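January 8, 2018
Posted by the one with the screwdriver

I spent most of December being the person who looks after the arm. The job came to me the way most jobs do at Brallden, by standing closest to it when it made a noise.

The noise was a click in the gripper, once per close, always on the same finger. I ignored it for 2 days, on the theory that machines sometimes get over things. By the end of that the finger was arriving late, and the arm was setting cans down with the grace of a man dropping his keys.

So I took the hand off. Four screws, one connector, and a cable tie that somebody at the Dresodport shop had pulled tight enough to outlive us all. Inside, the pin at the second joint had worn a groove into its seat. I had 2 spare pins in the drawer, one of them the wrong length. The right one went in with a smear of grease and some language.

Then you have to teach the thing where its fingers are again. The manual covers this in one paragraph, most of it a warning. My routine is to home the wrist, close the hand on a feeler gauge, zero it, open it, and do the whole business again with the power cycled in between. Skip the power cycle and it keeps the old zero, which I know from an afternoon I'd like back.

After that come the test grasps. I want 600 closes on the counter before I trust a new pin, and I want them on things that misbehave. Foam blocks are too polite. Snack bags crumple differently every time, and a can on its side will go wherever it likes on that shiny gray table — usually toward my shoes.

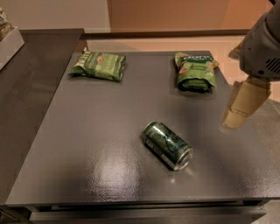
Page last changed: January 8, 2018

I start with the fingertips just off the tabletop and the arm standing still, and look at the gap under each one. If a finger hangs lower than its neighbors, I go back to the gauge before anything gets picked up. The glare off the table makes this harder than it should be, so I crouch. My knees have filed a complaint.

The click is gone. There's now a faint squeak at the wrist, which I'm giving 12 hours of running time to reconsider. I've ordered more pins from Trolbridge in the meantime, all the right length, I hope.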